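Pourquoi une surface blanche n'est-elle jamais tout à fait blanche ?
Dossier Lumière, niveau cycle 3

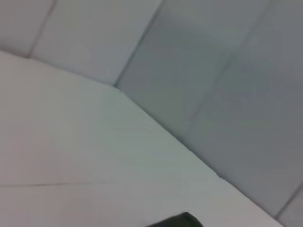

Une surface blanche et mate. La teinte tire vers le gris-vert là où la lumière diminue.

Une feuille de papier, un mur peint, un bol de lait : nous disons que ces objets sont blancs. Pourtant, un appareil de mesure placé devant eux donne des résultats différents selon l'endroit et selon l'heure. Ce dossier explique ce que mesure l'appareil et pourquoi l'œil ne le remarque pas toujours.

La lumière blanche est un mélange
La lumière du Soleil contient toutes les couleurs de l'arc-en-ciel. Quand elle traverse un prisme de verre, chaque couleur est déviée selon un angle un peu différent. Le violet est dévié davantage que le rouge. Les couleurs se séparent et forment une bande appelée spectre.
Un objet éclairé renvoie une partie de cette lumière et absorbe le reste. Une tomate mûre renvoie surtout le rouge. Un objet blanc renvoie presque toutes les couleurs, en proportions voisines. Un objet noir en renvoie très peu.

Mat ou brillant
Une surface brillante, comme un miroir, renvoie la lumière dans une direction précise. On parle de réflexion spéculaire. Une surface mate présente de très petites irrégularités, invisibles à l'œil nu. Chacune renvoie la lumière dans une direction différente. On parle alors de réflexion diffuse. C'est pour cette raison qu'une feuille de papier ordinaire paraît claire depuis n'importe quelle place dans la classe, alors qu'un miroir peut éblouir un seul élève.

D'où viennent les ombres colorées ?
Une surface reçoit la lumière de la lampe ou du Soleil, mais aussi celle que renvoient les objets voisins. Dehors, une ombre sur la neige est éclairée par le ciel et prend une teinte bleue. Dans une pièce dont les murs sont peints en vert, une feuille blanche reçoit un peu de lumière verte. L'effet se remarque mieux dans les zones peu éclairées, où la lumière directe ne le masque plus.

Le rôle du cerveau
L'œil contient trois sortes de cônes, des cellules sensibles à des parties différentes du spectre. Le cerveau compare leurs signaux et tient compte de l'éclairage de la pièce. Il corrige la couleur perçue. Ce mécanisme s'appelle la constance des couleurs. Grâce à lui, une page paraît blanche à midi comme sous une lampe de chevet, dont la lumière est plus jaune.
Un appareil photo effectue un réglage du même genre, la balance des blancs. Si ce réglage est mal choisi, les blancs deviennent bleus ou orangés.

Expérience : la feuille et les cartons
Matériel : une feuille blanche, un carton rouge, un carton vert, une lampe de bureau, un tube en carton de 20 cm.
1. Pose la feuille à plat sur la table et allume la lampe.
2. Tiens le carton rouge debout, au bord de la feuille, face à la lampe.
3. Regarde la feuille à travers le tube, tout près du carton, puis plus loin.
4. Recommence avec le carton vert.
5. Note la teinte observée dans un tableau à deux colonnes.
Ne regarde jamais directement l'ampoule. Le tube cache le reste de la pièce, de sorte que le cerveau dispose de moins d'indices pour corriger la couleur.

Vocabulaire
Absorber : retenir une partie de la lumière reçue.
Cône : cellule de la rétine qui permet de distinguer les couleurs.
Diffus : renvoyé dans de nombreuses directions.
Spectre : ensemble des couleurs qui composent une lumière.

Texte : Colette Delaunay. Éditions Pelletier, fiche 16.
Fiche suivante : pourquoi le ciel est-il rouge le soir ?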